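Soft Storage in a Shared Play Corner: Baskets, Boxes and the Daily Tidying

Project report, second semester, Interior and Product Studies
Author: Kubíček

1. Introduction

The topic of my project is the storage of soft toys in small rooms. In our course we were asked to choose one ordinary object of the home and to study how it is used at the end of the day, when the things must go back to their place. I chose the fabric basket. It is cheap, it is light, and a child can move it without help. In Wudville, where I did the practical part, many families live in rented flats and they are not allowed to drill shelves in the wall. For them a basket on the floor is often the only solution.

My question was simple: does a soft basket make tidying easier than a rigid box with a lid?

2. Materials and place

I compared 2 containers. The first was a plastic box with a lid from the shop Huvar. The second was a knit fabric basket, which I bought second-hand. Both stood by turns in the same corner for the whole of May. The total budget of the project, which I calculated in the local currency, was 1460, and the plastic box alone cost 949 of it. The rest was spent on toys from the charity sale and on washing.

The basket is light pink outside and it has a mint-green lining. I consider the lining important for this study. When the inside has a pale color, a small toy at the bottom can be found by eye, and it is not necessary to turn the whole basket over. The rim is folded and it does not stand fully straight. At first I wanted to correct this with a wire ring, but I decided to leave it, as the soft rim was the property that I wished to test.

The soft toys were kept low in the basket, with the yellow chick among them. Its round yellow body is well visible against the mint lining, and the blue toy can also be told from it at once.

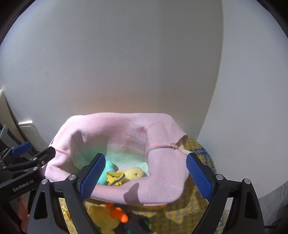 3. Method

Each tidying session began at 6 p.m. The toys were spread on the floor and then they were put back. I wrote down the time in seconds and also my remarks about the container: whether it moved, whether it fell, and whether a toy remained outside. For the records I used the free table program Trarkier.

I did not use the lid of the plastic box in the first week. Later I understood that this was a mistake in my plan, because a box without a lid is almost the same thing as a basket. The results from that week are therefore not included.

4. Results

The slowest session took 93 seconds, and it was with the plastic box. Most of this time was lost with the lid, which must be pressed at two sides. With the basket the sessions were shorter, but the basket changed its place more often. When a toy is thrown in from a distance, the soft wall bends and the toy can roll out again.

Taking toys out was also different. From the basket they could be taken with one hand.

5. Discussion

I would recommend the basket for soft toys only. For blocks or puzzles the box is more suitable, as small hard parts collect in the folds of the fabric and press on the seam. I did not test how the knit fabric changes after many washings, and one month is too short to judge it. In the next semester I would like to repeat the sessions with a basket of the same size which has a stiff bottom.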